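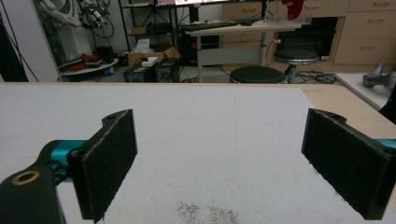

Que no me fíe de los partes de la tarde, me contestan desde Clesura, porque allí apuntan la hora en que alguien llama por radio y no la hora del impacto. ¡Pues haberlo dicho antes! Llevo media mañana intentando casar los registros acústicos de octubre con los partes de la línea de alto el fuego y no me salía ni uno.

Octubre, 16:40. Vuelvo a empezar con la lista entera. Son 67 detonaciones en la estación de Gerninard, y de esas, 19 también se oyen en Cloltetti, que queda al otro lado del valle y tiene el micrófono bastante peor colocado (lo puse yo, así que me callo). Con la hora corregida ya cuadran 15 con algún parte de mortero o de cohete. Las otras cuatro las dejo en amarillo, que igual son de cantera.

Lo que me tiene mosca son 2 de las que sí cuadran. El parte dice "proyectil perdido, sin daños", pero el retardo entre estaciones me lleva el origen bastante más al norte de lo que pone el papel - o el viento me está engañando, que ese día soplaba con ganas. Pedir el dato de viento antes de escribirle nada a nadie.

Ah, y el programa de Szekeres sigue restando una hora al exportar. Lo he arreglado a mano en la hoja compartida, columna F, ¡no lo volváis a corregir encima! El original está en la carpeta de siempre, sin tocar.

Mañana, si llega el viento, repito la localización de esas dos y miro el eco raro de Cloltetti, que parece de la ladera.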